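5.3 Failure analysis: contact between the arms

The tray-sorting task was chosen because it was supposed to be easy. Two arms share a table, each arm has a parallel gripper, and the job is to move small plastic animals into or out of a blue tray. We expected trouble with grasping, given the shape of the animals. What we got was trouble with manners.

Of the 3110 trials logged on the Kustwood bench, 18 ended in a protective stop with both grippers over the tray. The planner (Simanjuntak, Section 3) gives each arm its own volume and treats the tray as common ground, to be entered by whichever arm asks first. A lock is granted, the arm goes in, the arm comes out, and the lock is returned. In the failed trials the lock was returned on time and the arm was still there.

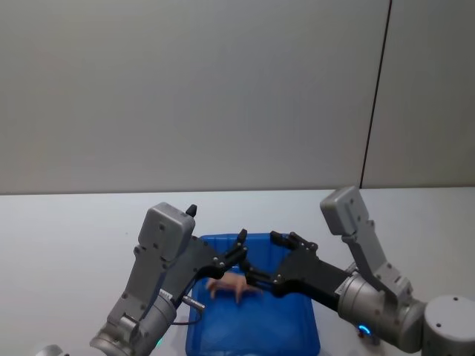
Figure 7. Both grippers over the shared tray, fingertips nearly touching, with a small pink object on the tray floor.

The cause was dull. The lock was released when the controller reported the end of the motion, and the controller reported the end of the motion when it had sent the last waypoint - a generous reading of the word "end". Under light load the arm trailed its commands by roughly 60 ms and the difference did no harm. When a retreat was slowed by the force limiter, the lag grew, and the second arm was told the tray was free by a system that had not looked.

Our first fix made things worse. We padded the lock with a fixed delay, which cured the slow retreats and introduced a polite deadlock in which each arm waited for the other to go first. Trial 1867 is the one we show to visitors. It ran until the watchdog lost patience, and by every safety measure we had defined at that point, it was a perfect trial.

The second fix ties the release to measured joint position. An arm holds the lock until its fingertips have cleared the rim as reported by the encoders, and a request from the other arm is answered only after that. Objects complicate the matter, since a gripper holding a figurine is longer than a gripper holding nothing, and the original model of the hand ended at the fingertips.

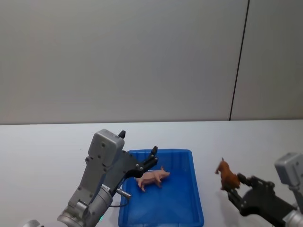
We therefore extend the collision shape by the bounding box of whatever is held, in whatever pose it is held. The box is crude and wastes a fair amount of space around legs. Rizal Siregar argued for a proper mesh and Noémi Virág argued for finishing the paper, and the box stayed.

With both changes in place we repeated the October runs using the same seeds. No protective stops were recorded over the tray. Cycle time went up, mostly because arms now wait for things that are really happening. One stop did occur at the edge of the table, between an elbow and the Pudton cable guide, and is outside the scope of this section, though the cable guide may feel differently.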